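Home Laundry Small Spaces Gallery About Contact

Search this site Type and hit enter

This site uses cookies to remember your preferences. Accept Read more

Sock Day: A Little Gallery of Pegs, Rods and Baskets

If you've been reading for a while you know how I feel about socks. I moved into the Itham flat in January with one radiator, no balcony and (I went through the drawer to check) far too many socks for any sensible person, and I've been hunting for a drying setup that doesn't take over the whole place ever since. The big folding airer went to my sister's, the over-the-door thing took the paint off the door, and the string across the bathtub lasted 2 showers!

So now I'm all about the small wooden rack. One rod, a tray for a base, a clip hanger in the middle, and a basket right next to it. I got interested after reading the Mimura catalog in bed one night, which has 198 pages and I'm sorry to say I read every one of them, including the part about replacement hooks. Tsolakis does a nice one too, a bit taller, but it wouldn't fit under my shelf and I really, really didn't want to move the shelf.

This gallery is short because I'm picky. Click through if you want, or just scroll, and tell me what you use at home. 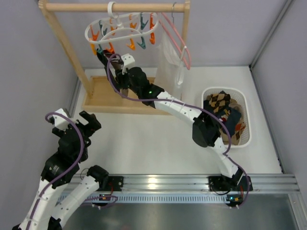
A dark sock up at the clip hanger, and an argyle one on top of the pile in the basket. 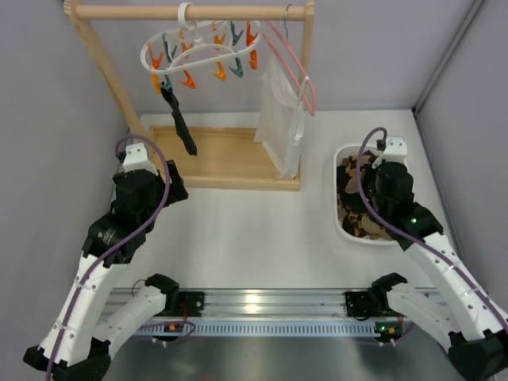
My own way of doing it has changed a lot since winter. I used to hang socks in pairs, both toes in one peg, and they stayed damp in the middle until the next evening, so now every sock gets its own peg and I match them up when they come down. It does mean you need a good number of pegs, and I like them in two colors, the way the orange and teal ones are mixed on that hanger, because I put dark socks on one color and light on the other and then pairing up goes so much faster. Long socks I clip by the cuff. I tried toes for a while and didn't care for the marks!

I do keep one regular hanger on the rod as well, over to the side, for whatever shirt I need in the morning. My Grultanik rod is a bit slippery, so I wrapped a rubber band on either side of the hook and it hasn't wandered since. The tray gets a wipe when I remember.

Next gallery is ironing boards, if I can get mine to stand up straight. Send me your peg colors in the meantime, I want to see them all!

Get new galleries in your inbox Enter your email Sign up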